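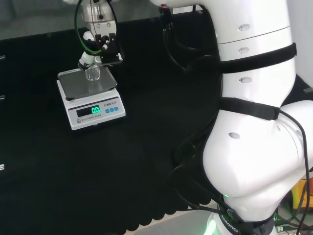 Fig. 4. Electronic scale with square stainless steel pan, display at 0.0, and clear glass vial.

4. Setting up the weighing station

4.1 Positioning the scale

1. Place the scale on a level table, clear of fans, doors and air vents. Allow 300 mm of free table on each side.
2. If a cloth is used, pull it flat under the scale. A fold beneath one corner will tilt the pan and cause the reading to drift.
3. Turn the scale so that the display window and buttons face the user.
4. Fit the square pan. It must sit flat and must not rub against the housing.

Note: A black cloth makes spilled powder easier to see. Dark powders should be weighed over a white one.

4.2 Zeroing

1. Remove everything from the pan and switch on.
2. Leave the scale switched on for 15 minutes before the first weighing of the day.
3. Check that the display reads 0.0. If it does not, press the zero button once and wait for the figure to settle.
4. Do not lean on the table while the figure is settling.

Button positions differ between models. Refer to the maker's leaflet before changing units.

4.3 Weighing into a glass vial

1. Wipe the outside of the vial with a dry, lint-free cloth.
2. Stand the vial upright in the middle of the pan and let go of it. A vial that is still being held will give a false reading.
3. Tare. The display should return to 0.0.
4. Add the material in small amounts. Wait for a steady figure after each addition.
5. Write the final figure on the Isano record sheet together with the vial number.
6. Lift the vial straight up. Do not slide it across the pan.

CAUTION: Do not load the pan beyond the limit stated on the rating label. Overloading can damage the load cell permanently.

CAUTION: Small vials tip easily. Keep sleeves and cables off the pan.

Note: The display resolves to one decimal place. For quantities smaller than the last digit, use the Plellona bench balance (see section 6).

4.4 After use

1. Switch off, then lift off the pan.
2. Wipe the pan with a damp cloth and dry it before refitting. Do not pour liquid on the housing.
3. Shake the table cloth out away from the scale.

Section revised 20 Oct 2021, T. Hourani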